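Please let your robot software be boring

I've been writing control code long enough to have strong feelings about planners, and my strongest one is this: I want the dull planner. Give me the one that takes the same path to the same bottle every single time, even if it's a bit slow (mine takes almost 3 seconds to think, and I'm fine with that!).

Juwita Liem and I argue about this every May, when we pick our tools for the year. She likes Sosta, which comes up with a fresh path on each call. I like Caruvura, which has 856 settings I never touch and a log I can read over coffee.

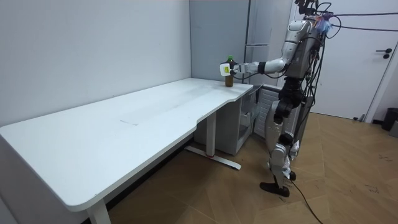
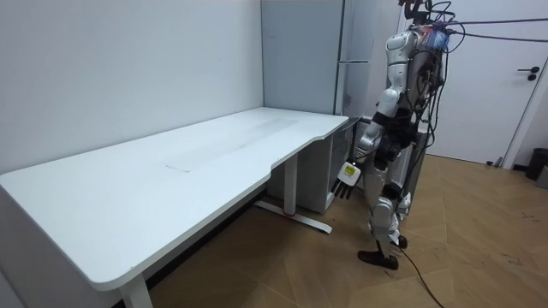 Gripper on the bottle in the first one, arm down beside the desk in the second.

Logs first, speed later

Juwita's point is that fresh paths find shortcuts, and sure, they do. But when a grasp goes bad at 19 different angles, where do I even start looking? I once read 3,625 lines of output to find one flipped sign. With a planner that repeats itself, I'd have had it before lunch. So build the replay tool first, folks, and then go chase your shortcuts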